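Jonen Hand-Held Gripper — Demonstration Set
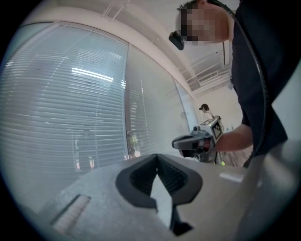
Soft ribbed finger up close, with a second gripper in hand by the windows.

The Jonen is a gripper you hold yourself, so the arm in the arrangement is yours and the warranty doesn't cover it. Ravska brings the set to your premises for a morning, hands it round and goes home again, leaving you with a price list and a sore thumb.

The fingers are thick and rubbery, with ribs inside a deep V. Press one against an egg, a mug or a colleague's stapler and it bends round the thing. Staplers are the most popular choice. We have stopped asking.

A visit includes:
Two hand-held grippers, charged
Spare fingers, in a bag marked Spare Fingers
Lustik carry case, heavier than it looks
46-page handbook, of which page 11 is the useful one

Groups of up to 20, please. Larger parties can come to the open day at the Phan building, where there is room to queue and the biscuits are better.

Demonstration visit: £200, taken off your bill if you order before the end of January. You supply a table, a socket and a few objects you don't mind seeing dropped — most of them survive.

Delivery on purchased sets is by courier. Fingers are also sold singly. Sorry, no left-handed discount.

Page updated 2019-09-04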